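About us

Floltelska is a small robotics workshop, 22 people, two floors, one very slow elevator. We teach machines the boring bits of housework. Picking up, putting away, tidying. Started by Suqin Yao and Bartosz Pietrzak in a rented room in Ikstead, still in Ikstead, more rooms now.

Open day is 6th April — come and have a go. You get a glove and a hand-held gripper and you clear up after somebody's snacks. Harder than it looks, wrappers slide. Last time we had around 79 visitors and most wanted a second turn. Lesia Zhuravel runs the demo, ask her anything about fingers and pads.
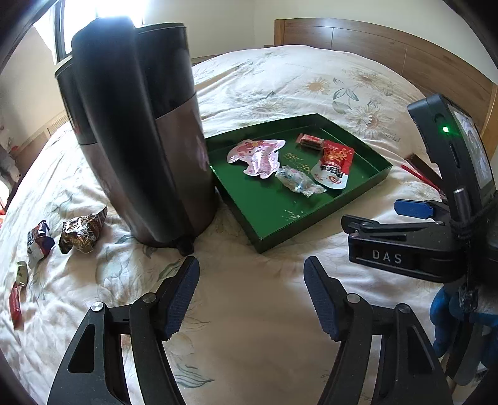
Bedroom demo: gripper, snack tray and wrappers on the duvet.

Upstairs, Hongjun Hou shows what happens to the recordings afterwards. Bring questions, he likes the akward ones. Talks are short, coffee is free, kids welcome with an adult.

School groups — we do those in September, 3 classes max. Write to Jinfeng Duan at the front desk and say how many your bringing.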